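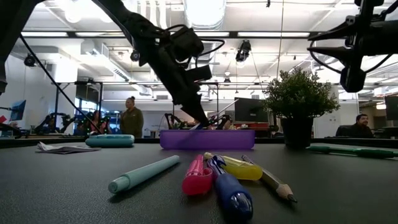
March, bench notes, pencil box task

OK, writing this up before I forget it, because last time I left it till the morning and half of it was gone. Shirley, if you're reading this for the progress report, the part you want is near the bottom, under "where we are." The rest is me thinking out loud.

Task is the same as last week: clear the table of writing stuff and put it all into the purple box, two arms, with a person driving. Markers, highlighters, pens, the pencil. The teal case and the plant stay put and are only there to be in the way. We agreed as a group that the class demo should look like somebody's real desk and I still like that idea, even though the plant has cost us a lot of runs (more on the plant below!).

Goal for the end of the term project is 200 good demonstrations. A good one means everything ends up in the box, nothing goes on the floor, and the operator doesn't have to reach in and fix anything by hand. We came in with 137. I wanted 20 more out of this session.

2:10 pm
Homed both arms. Left one came up fine. Right one complained about joint three again and I had to power cycle it. Same thing happened to Pusby's driver on the other bench, so I'm starting to think it's the software and not our arm. Pusby is our name for the control script, for anyone new; it was a typo in the first commit and it stuck. The left arm runs off the same script with one config line changed. Please don't edit that line without telling me.

2:25 pm
First few runs were me driving and they were pretty bad. I kept squeezing too early. The highlighters are the worst for this, they have that fat slick body and if you close on the round end they shoot out sideways like a watermelon seed. Grab them nearer the clip end and they behave. I knew this already, I wrote it in this same notebook, and I still did it wrong three times in a row.

Pens are easier than I expected. Anything with a rubbery grip is basically free points. The pencil is thin enough that the fingers have to come nearly all the way shut before they touch it, and when they do, you're scraping the table. I put a small offset in the height limit so the tips stop a hair above the surface. Seems to help. I'd like somebody else to try it before I call it fixed.

2:50 pm
Order of pickup. We had a long argument about this in class and I want to put my side down. If we always go left to right, the model is going to learn left to right, and then the first time something is missing it'll go and grab at air. So I've been shuffling. Before each run I scatter the stuff in front of the box by hand without looking too hard, and then whoever is driving goes for whatever seems easiest. Some runs have pens crossing over each other. I left those in on purpose. Crossing ones take longer, since you have to peel the top one off first, but that's what a desk looks like.

Counterargument (fair one) is that 200 demos is not a lot and if every one is different the model might not learn anything at all. We'll see. I'd sooner find that out now than the night before the showcase.

3:15 pm
The plant. Right arm has to come in past it to get at anything on that side, and the elbow brushes the leaves if you swing wide. Leaves moving isn't a problem by itself, but twice the pot got nudged and then the start position wasn't the start position any more. I marked where the pot goes. If you bump it, put it back on the mark and restart the run, don't just carry on. Same goes for the pen that likes to end up over on the plant's side of the table. It's inside the reach limit but only barely, so don't scatter anything farther out than that.

3:40 pm
Swapped operators. New person always has the same trouble I had, which is judging depth on the back edge of the box. From the operator's seat it looks like you're over the box when you're still short of it, and then you let go and the thing lands on the rim and tips out. What worked: go farther back than feels right, pause, then drop. One run I let it come down over the rear of the box and just held it there for a second before opening the fingers, and after that it all felt a lot calmer. Pause before release should go in the operator instructions. I'll add it.

The see-through sides are nice for us humans, by the way, you can tell what's gone in without standing up. I'm less sure what the cameras make of it. Viklund (the vision script) keeps losing the box outline when the ceiling lights are all on. I turned the contrast up and it got better, then worse. Left it in the middle. Needs somebody with more patience than me.

4:20 pm
Handing over from one arm to the other: tried it, didn't keep it. The idea was left arm picks, passes to right, right drops. It looks great when it works and people do stop to watch. It adds so much time to each run, though, and both cables start to get close to each other. Saving it for the Bromance demo, where the two arms are supposed to look like they're buddies anyway. Not for the data.

Where we are
Kept 32 runs out of this session, so we're well past what I'd hoped for. I haven't gone back through them with a cold eye yet and a few might get tossed. Most of the ones I'm worried about are pencil runs.

To do
Joint three on the right arm, check the connector before blaming Pusby again
Add "pause before release" to the operator sheet
Somebody other than me test the height offset on the pencil
Ask Shirley Bloxham if we can have the bench late next week
Order more highlighters, the fingers are chewing up the caps
Send the Stemar entry form, I keep saying I'll do it

Both arms parked and powered down at 5:05. Left the table set up, please don't tidy it.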